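In Defense of the Useless Basket

29/08/2020

I've been reading a lot of decluttering advice this August (I blame the heat, and the fact that I can't sit outside past noon), and every single list gets to baskets sooner or later. Get rid of them, they say. Swap them for clear bins with lids, so you can see what you own! Dostley sells a set of 20 that all stack, and I'll admit I had it in my cart for most of an afternoon.

Then I took it out again, and I want to argue for the basket.

My trouble with clear bins is that I don't want to see what I own. I own rubber bands, a dead remote, takeout menus from a place in Baline that closed. Putting all that behind clear plastic just means I get to look at it while I drink my coffee. A basket lets the junk be junk in private, and it gives me something nice to look at in the meantime.

And yes, I know woven things collect dust. You take it out on the porch and whack it a couple of times. I've spent longer hunting for the right lid to the right bin than I ever have cleaning a basket.

The other complaint is that the pretty ones don't hold much. Fine! Mine came from the flea market out in Petchrat, and if it only ever holds three lemons and the mail I'm avoiding, that's still a decent job for a basket. We don't ask a vase how many quarts it takes. Somebody bothered to put loops around the edge, which do nothing at all for storage, and I think that's the part I like best. I'd be sad to live in a kitchen where everything had to earn its spot by volume.

So keep your bins in the garage, where they make sense, and leave a basket or two out where you can see them. I'm partial to yellow ones with a bit of orange, coils going around and around, and a loopy fringe at the bottom.
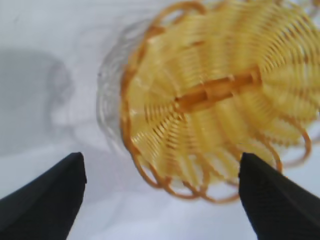

What I'd Toss Instead

The plastic bag full of plastic bags. I have two of those, and I can't think of one kind word for either.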